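Refinishing or replacing a folding card table - worth it?
Home and Household > Furniture

pinemarten_62
I have a square folding table with a marble-pattern top that I use for meals because the kitchen has no room for a real one. The top is in decent shape but it has started to rock, and one side sits lower than the other. I looked at new ones in the Schwerdtfeger store in Dandadbridge and the cheapest one I liked was more than I want to spend on something that gets folded up every night. Has anyone fixed one of these, or is it a waste of an afternoon?

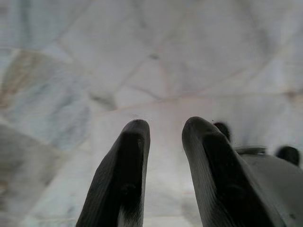 I should add that I'm renting, so the floor is what it is. Hard tile all the way through. I have a drill, a socket set and a can of spray lubricant, and that's the extent of my tools.

orchard_lane
Check the floor before you touch the table. Tile floors are almost never flat. Turn the table a quarter turn and see if the rock moves to a different leg or stays with the same one. If it moves, it's the floor and you're done.

Gus_in_back
Agree with the quarter turn. If it's the table, look at the bolt where the legs cross. On mine that bolt had backed out far enough that I could turn it with my fingers. I put on a nylon lock nut and it has been fine since last November. Don't crank it down or the legs won't fold.

tallboy
I'd replace it. I had one of the cheap square ones and fixed it twice, and the second time the screws pulled out of the underside of the top. Once that happens there's not much to screw into. I bought the Urnus 30 x 30 and it's heavier but it doesn't move.

pinemarten_62
Did the quarter turn tonight. The rock stays with the same leg, so it's the table. The cross bolt is a little loose but I can't turn it by hand. The rubber foot on the low side is worn down on one edge.

Gus_in_back
Then it's the foot. Measure the outside of the tube, buy a set, and change all of them. If you only change the bad one you'll have the opposite problem.

quiet_dishes
Slightly off topic, but what are people eating off of at these? We eat at a folding table too, and what helped us most was getting rid of the heavy plates. We went to stainless and plastic. It's easier to clear when the table has to come down right after dinner, and if somebody bumps a leg you aren't sweeping up pieces of a plate. 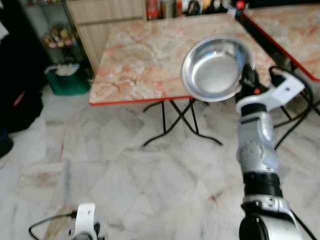 We also stopped leaning on the edge to get up. It took a while to break the kids of it. Most of the wear on ours came from that, and I suspect it's true for a lot of people who think they bought a bad table.

tallboy
If you can't lean on a table it's a bad table.

quiet_dishes
It's a folding table. It's meant for cards. I wouldn't lean on a music stand either.

tallboy
Mine says up to 13 people have bought it again according to the store reviews, and I lean on it every day. You get what you pay for.

orchard_lane
Reviews don't tell you much about a table. People write them the day it arrives.

Can we get back to the feet? The hardware counter in Kurkadden sells them loose in a drawer. Bring the old one with you. Inside fit and outside fit look the same in the package and I came home with the wrong kind once.

pinemarten_62
I'll go to Kurkadden, it's closer than Dandadbridge anyway. For the question about dishes, I don't use much. I eat alone most nights and I set out what I need and nothing else. 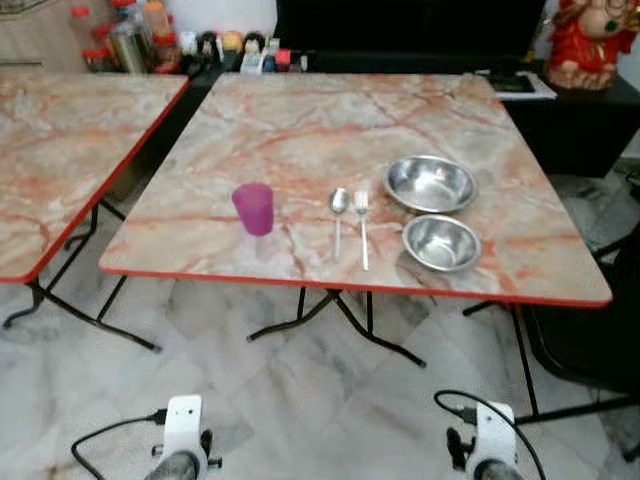 The other thing I wanted to ask is about the edge trim. It's starting to lift at one corner. Would contact cement hold it, or does that eat the plastic?

Gus_in_back
Contact cement is fine on most trim. Try a dab on the back side first. Clean out the old glue with a plastic scraper, put a thin coat on both faces, wait until it's tacky, press it down and tape it overnight with painter's tape. Don't use super glue. It goes brittle and the trim pops off the first time you fold the table.

orchard_lane
I've used super glue on trim and it held for 2 years.

Gus_in_back
Did you fold it every night?

orchard_lane
No, it stayed up. Fair point.

pinemarten_62
Update. New feet are on, all the way around. I snugged up the cross bolt and put a lock nut on it. The rock is gone. It still sags a bit when I put weight on the one side but I can live with that. Trim is glued and taped as of 9 p.m. and I'll pull the tape in the morning.

tallboy
The sag is the screws. They'll be next.

quiet_dishes
Glad it worked. Put a drop of that lubricant on the hinges while you're under there, and wipe off the extra so it doesn't end up on the floor.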